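**Cilelus says its new bus plan will save riders time. The numbers are thin.**

LILARD — The company that runs this city's buses wants to drop 40 stops by April, and it has a brochure to explain why riders should be pleased.

Cilelus, which took over the Lilard routes under a contract with the city, says buses spend too long pulling over. Fewer stops mean faster trips, the brochure says, and faster trips bring more riders. It promises a "smoother journey for everyone" and shows a map on which the removed stops have simply been left off. Anyone who wants to know whether their own stop is going has to hold the new map next to the old one and look for the gap.

The case for the cuts rests mostly on a survey. According to Cilelus, a clear majority of riders said they would accept a longer walk in return for a quicker ride. The survey drew 728 replies. It was offered only through the company's phone app, which tends to leave out people who pay cash at the front of the bus, and those people are often older. The question also didn't say how much longer the walk would be. Most of us would agree to a longer walk if we were free to imagine it as half a block. 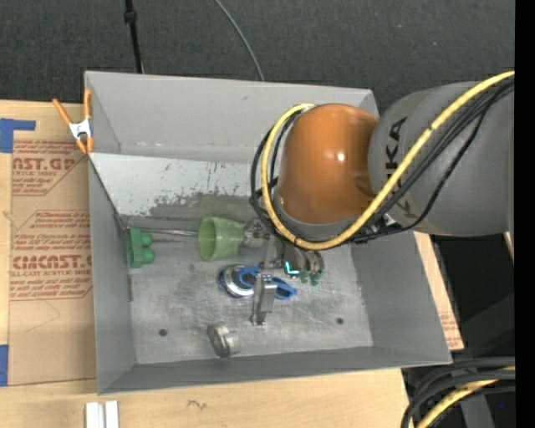
Time savings are harder still to pin down. The brochure gives a figure for a full trip from the Ibarra Street depot to the hospital, end to end. Few people ride that route end to end. A rider who boards in the middle and gets off nine stops later would save far less, and could lose all of it on the walk to the bus. Asked for figures on shorter trips, the company said they were "being finalized." It gave the same answer last winter, when the plan was first floated.

Then there's the money. Cilelus says it will spend what it saves on new shelters at the stops that remain. The plan doesn't say how many shelters, where they would go or what happens if the savings don't show up. The city's contract has no line requiring them. Lilard has heard this kind of promise before: the last operator, Fulix, cut evening service on two routes and said the savings would pay for better lighting at the transfer station. The evening buses went. The station is as dark as ever.

None of this means that every stop should stay where it is. Some of those on the list are within sight of each other, and drivers have complained for years about braking twice on the same block. A short list of those would probably pass without a fuss. The trouble is that they have been bundled with stops outside a senior apartment building, a clinic and the only grocery store on the east side, and the city council is being asked to vote on the whole package at once.

A petition against the plan has 2000 signatures, by its organizers' count. The city has not checked them. The council is due to take up the matter at 7 p.m. at its next regular meeting, and comments from the public will be limited to two minutes each.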